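¿Cuánto reservar para dos brazos con pinzas y qué partidas se me están olvidando?

Publicado por Araba Akolgo en Planificación y compras

Hola a todos, y gracias de antemano por la paciencia, que me enrollo. En Emov queremos recoger piezas pequeñas sobre superficies blandas con cepillo y recogedor, y me han pedido un presupuesto para abril. Tengo 3,000 dólares para todo lo que no sea el robot: fundas de dedos, cables, repuestos y objetos de prueba. La tarea es de este estilo, con una moneda sobre un colchón acolchado:

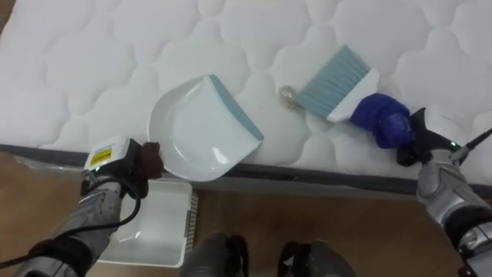 2 respuestas

Efua Ametepe
¡Qué bonito proyecto, Araba! Yo empezaría por los dedos. En Machala calculamos fundas para un trimestre y nos quedamos cortísimos - al final pedimos 64, de tela, y todavía las miramos con cariño. Aparta aproximadamente un 15 por ciento para cables, que en los brazos se enganchan con todo, y pide desde el principio el plazo de entrega por escrito. Los cepillos y recogedores de plástico cuestan poquísimo, así que compra varios iguales (del mismo modelo, por favor, que luego cambia el mango y hay que volver a ajustar el agarre). Y no pruebes solo con cosas planas. Una bolita pide otro movimiento, con el recogedor bien sujeto por un lado y las cerdas enfrente:
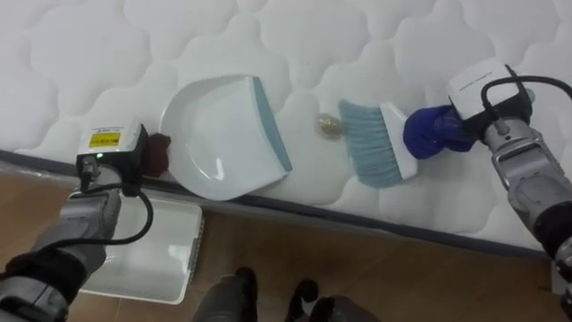 Nii Laryea
Depende del robot. Nosotros le compramos a Mindik y bien, aunque el envío salió caro. Pregunta también en Priltov. El colchón mételo en el presupuesto aparte, que a mí me lo rechazaron por ponerlo como "material de oficina".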